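Section 4. Before you order: gripper and bench budget

Applies to the Arcombe arm kit with Nolard two-finger gripper. Rev. 5/25/19

Read all of it first. Changing an order after it ships costs more than the part.

1. List your parts. Widest one, heaviest one, slipperiest one. Cups count as slippery.

2. Check the gripper opening against the widest part, then add clearance both sides. Fingers need room to come down before they close. Don't size it to the part exactly. 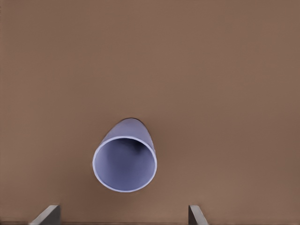
Do I need to buy the simulator license if I already have the arm?
Only if you plan to test new parts before the arm is free. Shops running one part all year can skip it.

3. Set the budget. Base figures, US dollars:
Gripper, fingers included: 674
Simulator license, one seat, one year: 2000
Spare finger pads, pack of 24: see Inell price sheet

NOTE: License year starts on the day of activation, not the day you pay. Don't activate untill the bench is built.

4. Try your worst part in the simulator. Standing up, then lying on its side. A cup on its side is a different grasp, so plan it as a second part and budget the set-up time twice.

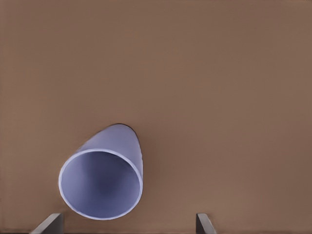

Run each position 30 times before you sign off on finger length. Write down the misses. If most are on one side, fix the approach offset first, its free. Longer fingers are not.

CAUTION: Do not order long fingers and the Jireš wrist camera together without checking reach. Long fingers may block the lower part of the view.

5. Send the parts list and the miss sheet with the order form. Orders in by the end of August get this year's price.

Bench mounting: go to Section 5.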